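Student Completion Data Return: Pre-submission Inspection Checklist with Comments

Cosgrove Further and Higher Education Consortium, Data Assurance Unit
Applies to: Stirnby, Ziltow and Evora campuses
Issued Jan 2, 2024. Replaces the August version.

Scope

This checklist is to be worked through before a campus return is signed off and sent to the consortium. It covers the student record extract, the fee and funding flags, and the handling of personal data. It does not cover staff records or estates data, which have their own sheets.

Each item is marked Pass, Query or Fail. A Fail stops the return. A Query may go forward with a written note, provided the note says who will clear it and by when. Comments under each item come from the last full inspection and should be read before starting.

Section A. Extract and file checks

A1. Extract taken after the close of the enrolment window.
Result: Pass at all three campuses.
Comment: Ziltow keeps two copies of the extract in the same folder with almost the same name. Delete or archive the earlier one before the checks begin.

A2. Row count agrees with the registry control total.
Result: Pass at Stirnby and Evora. Query at Ziltow.
Comment: The control total at Ziltow is 1,639. The extract was short by 2 rows. Both were students who had changed surname during the year and had been dropped by the matching routine. The rows were put back by hand. The routine has not been corrected, so the check must be repeated each time.

A3. No duplicate student numbers.
Result: Pass.
Comment: A student on two courses should have one student number and two course lines. Do not merge the course lines to make the counts agree.

A4. Dates of birth present and within range.
Result: Pass.
Comment: Default dates (first of January, any year) should be sampled against the paper enrolment form. A genuine first of January birthday needs a tick in the verified column.

Section B. Mode of study

B1. Full-time and part-time codes match the timetable.
Result: Fail at Stirnby, later cleared.
Comment: 371 evening students had been coded as full-time. The cause was a template copied from a day course. Completion rates for the evening programme were wrong in the draft as a result and had to be run again.

B2. Students who change mode during the year carry a dated change line.
Result: Query at Evora.
Comment: Evora overwrites the old mode code. The history is then lost and the student appears to have been part-time from the start. A dated line is needed. Overwriting is not acceptable even where the change took place in the first week.

B3. Expected end date is set by mode and not by course title.
Result: Pass at Stirnby and Ziltow. Query at Evora.
Comment: Linked to B2. Where the mode has been overwritten, the end date is often left at the full-time value and the student then shows as late.

Section C. Outcomes

C1. Every student past the expected end date has an outcome code.
Result: Pass.
Comment: "Continuing" is an outcome code and may be used. Blank is not.

C2. Transfers out are supported by evidence.
Result: Query at Stirnby.
Comment: Accepted evidence is a letter or email from the receiving institution, or a match in the consortium transfer file. A note of a telephone call with the student is not enough. Where there is no evidence, code as withdrawn and amend later if evidence arrives.

C3. Withdrawals carry a last date of attendance.
Result: Pass at Ziltow and Evora. Query at Stirnby.
Comment: Stirnby used the date the form was processed. In a few cases this fell well after the last recorded attendance, which moves the student into a different reporting period. Use the register.

C4. Awards agree with the examination board minutes.
Result: Pass.
Comment: Minutes must be the signed version. Resit boards are minuted separately and are easily missed.

Section D. Fees and funding

D1. Funding source present for each course line.
Result: Pass.
Comment: Employer-funded students at Ziltow are correctly coded but the employer field is often blank. This is not a Fail under the present rules.

D2. Fee charged agrees with the published fee table.
Result: Query at Ziltow.
Comment: The inspection covered more than 3,000 fee lines across the three campuses. Most differences were discounts for returning students. These are allowed, but the discount code must be on the line. A lower fee with no code will be treated as an error.

D3. Fee waivers approved before the start of the course.
Result: Pass.
Comment: None.

Section E. Data protection and storage

E1. Extract held on the restricted drive only.
Result: Fail at Evora, later cleared.
Comment: A copy was found in a shared departmental folder. It was removed and reported under the usual procedure. Check shared folders as well as the restricted drive.

E2. Access list reviewed within the term.
Result: Pass at Stirnby and Ziltow. Query at Evora.
Comment: The Evora list still included accounts for staff who had moved to other duties. Remove access on the day of the move.

E3. Small cells suppressed in any table sent outside the consortium.
Result: Pass.
Comment: Suppress the second-smallest cell as well where the first could be worked out from the row total.

E4. Printed copies logged and shredded.
Result: Pass.
Comment: Log sheets should be kept with the return — not in the print room.

Section F. Sign-off

F1. All Fails cleared and rechecked by a person other than the one who made the correction.
F2. All Queries listed on the cover sheet with a date for action.
F3. Cover sheet signed by the campus registrar.
F4. Return sent by secure transfer and the receipt saved with the extract.

Comment on F1: the second check was missing for B1 at Stirnby and was carried out afterwards by the unit. Campuses with a small registry team may ask another campus to do it — allow a week. 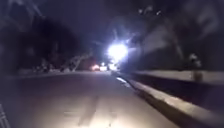 Requests for a second check go to the Data Assurance Unit with the item number in the subject line. Do not attach the extract to the email. Completed checklists are kept with the campus return until the next full inspection.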